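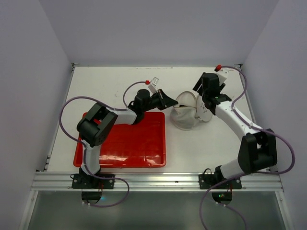

How often does the Boros cartridge need replacing? Replace it every 99 days, or sooner if the flow drops to a trickle with the tap fully open.

Last updated: 25 December 2018

Search the manual Enter keyword or part no. Go

Section 2: Setting up the Plosiretti bench-top water filter

Before you start

Check that the carton holds the filter body, the lid, one Boros cartridge, the inlet hose and the tap adaptor. The spanner is packed under the cardboard insert. If your kitchen mixer has a pull-out spray head, stop here and order the Flistley adaptor, as the standard one will not fit.
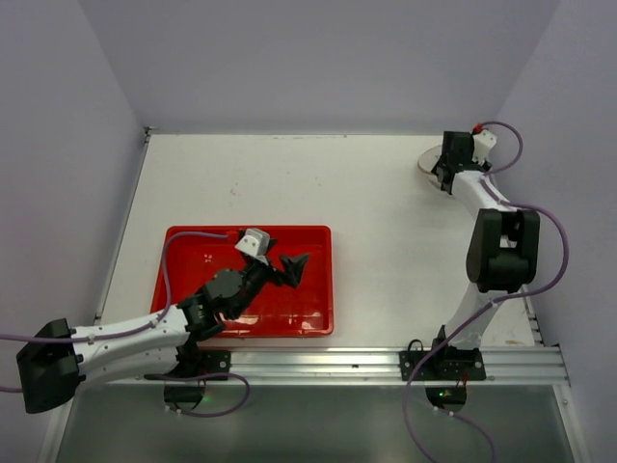 The filter weighs a good deal more full than empty, so choose its spot before connecting the hose. It must sit level, within reach of the tap and out of direct sun. Put a drip tray under the tap outlet for the first week. One isn't supplied, but a shallow rectangular plastic tray with a raised rim, like the red one, suits the job. Any colour will do. Keep the hose clear of the cooktop.

Connecting the hose

1. Turn the tap off and unscrew the aerator. Keep it somewhere safe.
2. Press the rubber washer into the adaptor, flat side up.
3. Screw the adaptor onto the tap by hand until it stops, then give it a quarter turn with the spanner.
4. Push the hose onto the adaptor as far as the collar and slide the clip down.
5. Open the cold tap slowly and look for drips at both ends of the hose.

CAUTION: Do not run hot water through the filter. Above 70 degrees the housing may warp, and this is not covered by the warranty.
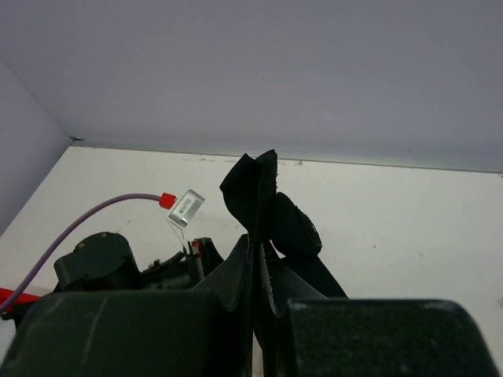

Reading time: 2 min

Fitting and flushing the cartridge

6. Turn off the tap. Twist the lid anticlockwise and lift it away.
7. Take the cartridge out of its wrap and remove both end caps.
8. Lower it into the body with the arrow pointing up. It should click.
9. Check that the O-ring is seated in its groove, then refit the lid.
10. Run cold water through for 17 minutes. Put the water on the garden if you like, but don't drink it.

Note: The first few litres may be grey or cloudy with carbon dust. If the water is still grey after flushing, repeat step 10 once. If there's no change, take the cartridge back to the store or post it to the Restdale service centre with your receipt.

Write the fitting date on the sticker inside the lid.

Related items
Section 3: Cleaning the housing
Section 4: Slow flow and leaks
Storing the filter while you're away
Boros cartridge recycling
Fitting the Flistley adaptor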